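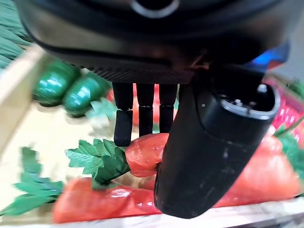
Returning the Play Market to Order
Reading time: 2 min

Step 1. Clear the wooden tray. Lift each toy carrot by its short, rounded body. The green leaves are artificial and should not be pulled. Wipe the glossy surfaces with a damp cloth and let them dry.

Step 2. Prepare the metal shopping basket. Fold both wire handles outward so that the top is open. Check the slotted floor for crumbs and small pieces, and tighten any loose bolt where a handle meets the wall.

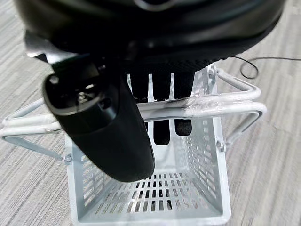 Step 3. Fill the basket. Place the larger vegetables first and the smaller ones on top, with the leaves facing up. Raise both handles together before carrying.

Step 4. Inspect the gray striped carpet. Small items are hard to find against the streaks, so look along the stripes before vacuuming.

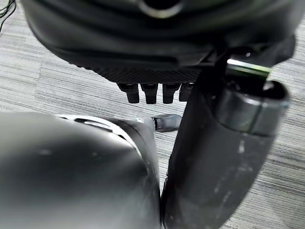
Page last changed: June

Questions about replacement pieces may be sent to Mererid Powell, Room 115.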